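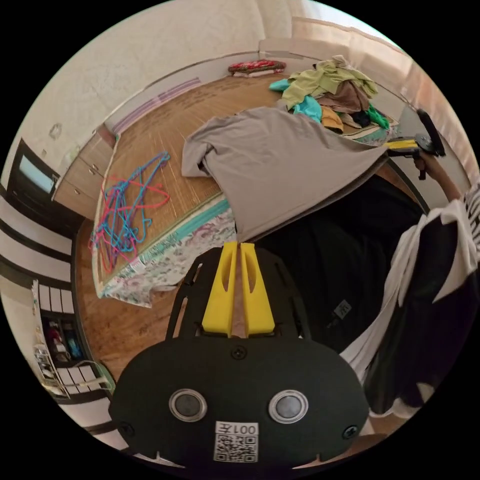
A taupe-grey T-shirt laid out flat.

February
By the Molness District press office
Last updated: 4.15pm

Molness District Council has approved a change to the way household clothing and textiles are collected, with a kerbside service to replace most of the existing street banks from the spring.

Residents in Molness, Jorness and the outlying villages will receive a roll of purple sacks with their annual waste calendar. Filled sacks should be placed beside the recycling bin on the normal collection day and will be taken by a separate vehicle. Households in flats with shared bin stores will keep their present arrangements until a later stage of the programme.

The service will be run under contract by Gumard, which already empties the textile banks in the north of the district. Sorting will take place at the company's depot on the Cai industrial estate. Items fit to be worn again will be passed to charity shops within the district, and the remainder will be sent for use as wiping cloths and filling material.

A report to the council stated that 153 textile banks are currently in place, many of them in car parks where fly-tipping has been a regular complaint. Under the new arrangements 67 of these will be kept, mainly at supermarkets and household waste sites. Notices will be fixed to those due for removal at least four weeks beforehand.

The council trialled the sacks in Jorness last year, with 1000 households taking part. Responses to the survey that followed were largely favourable, although several residents reported that sacks had split when left out in heavy rain. A thicker sack has been ordered as a result.

Clothing, paired shoes, belts, bed linen, towels and curtains will be accepted. Duvets, pillows, carpets and garments marked with paint or oil will not. Residents are asked to wash and dry all items before bagging them and to tie shoes together by the laces. Buttons and zips may be left on.

Additional sacks will be available free of charge from libraries and the council offices, or may be requested by tying the tag supplied to the last sack on the roll. Bulk collections for schools and community groups can be arranged with 10 working days' notice.

The full list of retained banks will be published on the council's website in March.

Related items
Garden waste subscriptions open for renewal
Jorness library to close for roof repairs
Changes to parking permits in central Molness
Road closures on the Cai industrial estate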